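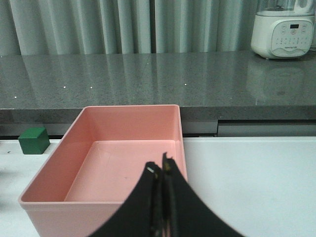
Wotadska repair and swap rooms to open in Montes this October

2021-06-24

Montes will get its first permanent swap room this autumn, after a trial run by Wotadska drew 1,243 visitors and kept 3,820 household items in use. Chairs, kettles, winter coats, jigsaws, a very heavy accordion – all of it went home with someone new.

The new rooms will be in the old Utora shoe shop, next to the bus station. Residents can drop off clean, usable things from the first week of October and take away whatever they need, with no charge and no need to bring something in return. A repair bench will run alongside, with sewing machines, soldering irons and people who know how to use them.

"We are thrilled," said Dayana Maldonado, who led the trial. "People came in for a saucepan and stayed an hour talking about lampshades. We had 197 repairs booked in the first month, and I still get messages from a man whose radio works again!"

Local design studio Cluvuseo is fitting out the space, reusing the shop's original shelving and its long counter. The back room will become a children's corner with books and toys to borrow.

Tiburcio Chávez, who will run the repair bench, is looking for 30 people to join the rota before opening. "If you can sew on a button, come and see us," he said. "We'll teach you the rest, and I would love to find somebody who understands clocks."

The rooms cannot take mattresses, car seats, gas appliances or opened paint. Large furniture is welcome by arrangement – please send the measurements first, as the front door is narrow.

Opening hours will be posted at the shop and in the Montes library in September. Anyone wishing to join the rota can leave their name at the library desk.

Ends

Notes to editors
Dayana Maldonado and Tiburcio Chávez are both available for interview. Visits to the building can be arranged through the Wotadska office in Montes.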